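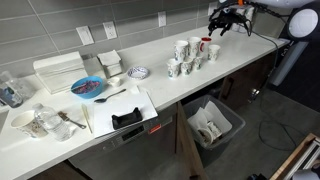

The Second Life of the Office Kitchen

Last updated: 2023-11-13

When the Nerkilside Business Center opened its doors, the plans gave each floor a kitchen the width of a coat closet. There was a sink, a kettle and a shelf. Tenants were expected to eat at their desks or go out, and for many years they did both. The present owners, Herath Properties, have taken a different view. Over the past year they have rebuilt the shared kitchens on every floor, and the building's management now describes them as the most heavily used rooms on the premises.

The change reflects a wider shift in how employers think about the working day. Attendance in many offices is no longer fixed, and people who come in two or three days a week tend to come in for one another. A meeting can be held by telephone. Lunch with a colleague from another department cannot. Managers who once regarded the kitchen as a cost to be kept down are asking architects to draw it first and fit the desks around it.

At Nerkilside the work began with a survey. Management sent a questionnaire to 1000 employees of the firms renting space in the building and received 600 replies. Respondents asked for longer counters, more outlets and better light. Very few asked for a coffee machine of higher quality, although this had been the item most often raised in meetings with the tenant firms. A large number wrote in the margins about noise, and in particular about the sound of chairs on hard floors, which carried into the offices on either side.

The design firm Zollitz was engaged in May to prepare drawings. Its proposal moved the kitchens away from the elevators and toward the center of each floor, where staff from different companies would pass them in the ordinary course of the day. Doors were removed. The old rule that each tenant keep its supplies in a locked cupboard was dropped, and a common stock was set up in its place, paid for through the service charge.
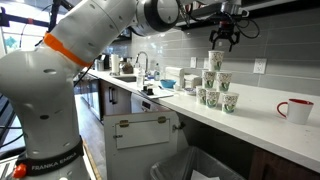 Anjana Samarakoon wrote to this magazine after our first notice of the project to say that shared supplies had been tried at her own workplace and had lasted one winter. "The milk was always the problem," she wrote. "Everyone drank it and no department would order it." She added that she still preferred the arrangement to locked cupboards, and that her firm had gone back to it once a single person was made responsible for the orders.

Nerkilside reached the same conclusion before opening. Orders are placed by Prustimico, the contractor that also cleans the building, and the monthly budget of $3000 covers all floors. Any firm may see the accounts on request. Disputes over the refrigerator, which is emptied at the close of each week, are referred to the building office.

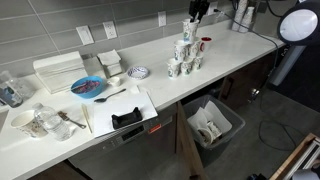
Paper towels and napkins beside the backsplash.

The arrangement is not without its critics. Several smaller tenants have objected that they pay by floor area and have few staff on site to make use of the kitchens. Herath Properties has agreed to review the charge when the present leases come up for renewal. The firm has also set aside a quiet period in the early afternoon, during which the kitchens may not be booked for team events.

Work on the ground floor, where the kitchen will adjoin the reception area, is to follow once the new flooring has been approved.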